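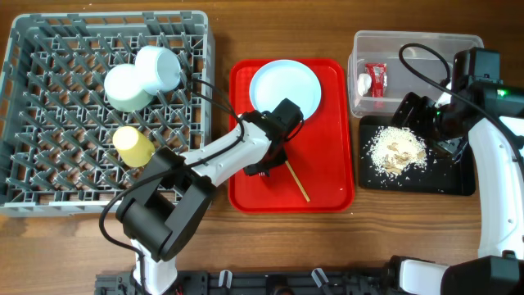
Reports of a long, dark-backed animal in Lake Cikia go back to the first ferry service out of Fevstead, and nearly all of them share one property: the observer was standing close to water level. Low viewing angle is the main source of error in lake monster sightings. A flat object on the surface loses its depth and keeps its width, so a patch of floating weed can read as a thin, solid back. The effect is easy to reproduce at home with any round plate, such as the pale blue one on the red tray. Seen from straight over it, the outline is a circle. Lower the eye toward the table and it closes to an ellipse, then to a line.

The Lozano catalog lists 221 reports from the lake. Of these, 42 give both a distance and a length for the animal, and only those can be tested against each other. Stated length rises with stated distance. A real animal of fixed size should show no such trend, but it is what one expects if witnesses misjudge range over open water, where there are few objects of known size to compare.

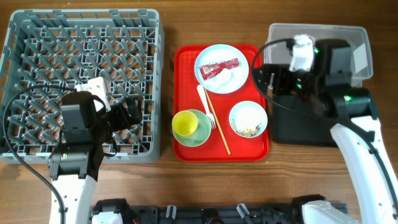 Dish rack, red tray and clear bin on a wooden tabletop.

The humps are a separate problem. Witnesses describe between two and seven, evenly spaced and moving in line. Boat wakes account for many of these. The lake is narrow below the Prallberg ridge, and a wake reflected from the rock wall crosses the outgoing wave train at a shallow angle. Where crests meet, the water stands higher and the near face turns dark. The pattern can last for several minutes after the boat has gone out of sight – long enough for a person on shore to see no connection between the two.

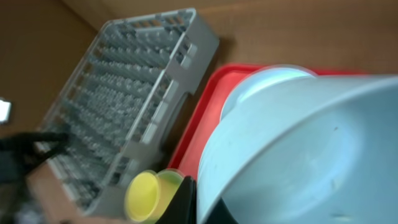
Vol. 42, No. 4 221

Swimming deer are the next candidate. They cross in April, when the south shore greens up first, and a single animal shows only its head and a short strip of back. Several crossing in file give a good match to the older reports, including those that mention a horse-like head.

Neither explanation covers the sonar trace recorded off Fevstead, a mid-water contact held over a track of 900 feet. The unit was a single-beam type with no heading log, and the speed of the boat was not written down. Without those values the contact cannot be separated into target motion and boat motion. A dense school of whitefish would give a similar return. So would a drifting log near neutral buoyancy, though such logs seldom hold one depth for long. The trace remains in the catalog as unclassified.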